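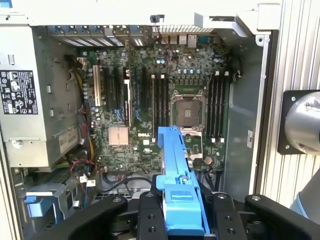

图1 侧板打开的台式工作站机箱内部,可见主板、电源与扩展槽挡板

3.2 语料来源与编码

本节交代有线电视政治评论节目的语料范围、切分方法和编码过程。研究关注的问题是:当演艺界人士以证人身份出席立法机构听证会时,评论节目主持人如何评价这一安排,评价的对象落在证人、议员还是听证议题上。

语料取自Cutport与Wandier两家电视台的晚间评论节目,共13档。选取标准有两条:节目在观察期内保持固定播出时段;每期至少有一个由主持人单独完成的评论段落。以嘉宾对谈为主、主持人仅作串场的节目未纳入。重播和周末精编版按首播处理,内容相同的只保留一份。观察期自1月第一个播出日开始,覆盖三次有演艺界证人出席的听证会,以及每次听证会前后各两周的节目。

分析单位为“段落”,即主持人就同一话题连续发言、中间未插入广告的部分。段落内播放的听证会剪辑计入时长,剪辑中的发言不参与立场编码。按此标准切分,共得到1,764个段落。其中一部分只在节目预告中提及听证会,没有展开评论,剔除后仍有1,700多个段落进入编码。检索和切分以字幕文本为准,字幕缺失或明显错位时由编码员对照录像补录。补录文本在数据表中另设标记,后文的稳健性检验会单独处理这一部分。

编码分两步进行。第一步判断评价对象,分为证人本人、邀请证人的议员、听证会程序、政策议题和其他媒体五类,允许多选,但须指定一个主要对象。第二步判断语气强度,采用五级量表,从“中性转述”到“强烈谴责”。语气强度只看措辞和句式,语调、表情和画面不在考虑之列。这样做会低估一部分讽刺性评论,第六节将讨论由此产生的偏差。

编码手册在Jarman框架的基础上修订。原框架把“质疑证人资格”和“质疑邀请动机”合并为一项,试编码时发现两者经常分开出现:有的主持人承认证人了解议题,同时批评议员借其知名度吸引镜头;也有主持人对议员没有意见,只认为证人在会场上的表演不合场合。修订后的手册将两项拆开,并为每一项补充了正例和反例。

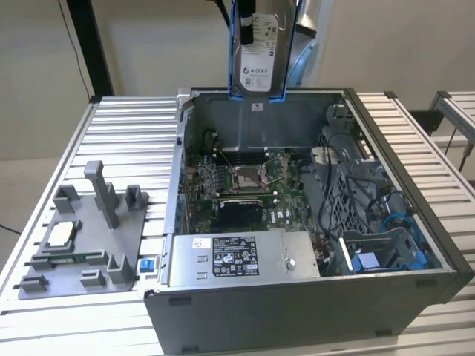

正式编码前,编码员用Waltden台的节目做了两轮练习。该台不在样本之内,节目形式与样本相近,适合用来统一尺度。第一轮练习的分歧集中在语气强度的第三级和第四级之间,尤其是主持人以反问句收尾的段落。经讨论,手册规定反问句本身不提高等级,只有与明确的否定评价同时出现时才上调一级。第二轮练习中这类分歧明显减少,其余分歧多与主要对象的指定有关,处理办法是以段落中占用时间最长的对象为准,时长相近时以最后出现的对象为准。

同一主持人前后态度不一致的情况单独记录。在部分节目中,主持人在听证会召开前表示不满,听证会结束后语气进一步加重;另一些节目则在播放证人的严肃陈述之后有所缓和。为了保留这种变化,每个段落除播出日期外还标注其相对于听证会的位置,即会前、当日或会后。当日段落若在听证会结束前播出,归入会前。

节目的政治倾向未由编码员判断。编码员拿到的文本已去除台名、节目名和主持人姓名,主持人在文中自称或提及本台的词句以占位符代替。个别段落因口头禅过于鲜明,仍可能被认出,这类段落由另一名编码员重新编码,以第二次结果为准。

3.3节报告编码员间信度以及各类别的分布情况。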